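Sort the small things first

When I moved to Nunstead in January, I packed the big things well and the small things badly. Tubes of cream, little packets and other items in plastic wrap all went into one bag, and for 2 months I was looking for them.

My opinion is that small things deserve more respect than furniture. A sofa you will always find. A tube of ointment you buy again, and then again. In my old flat on Travon Street I once counted 235 small items, and 75 of them were doubles.

People advise to buy a big cabinet with drawers. I do not agree. A drawer hides everything. I prefer open bins in one row at the back of the table, and a free place in front for sorting. Tubes together, packets together, and no bin called "other". In my experience this last bin eats all the rest.

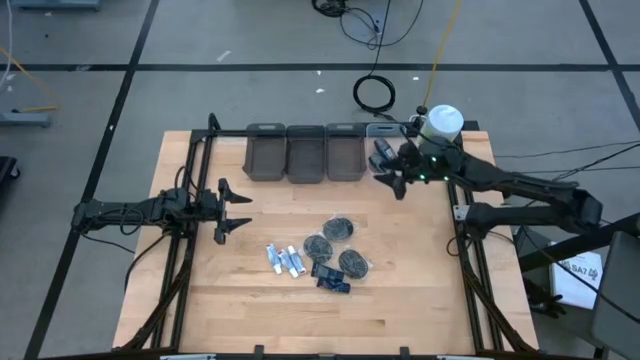
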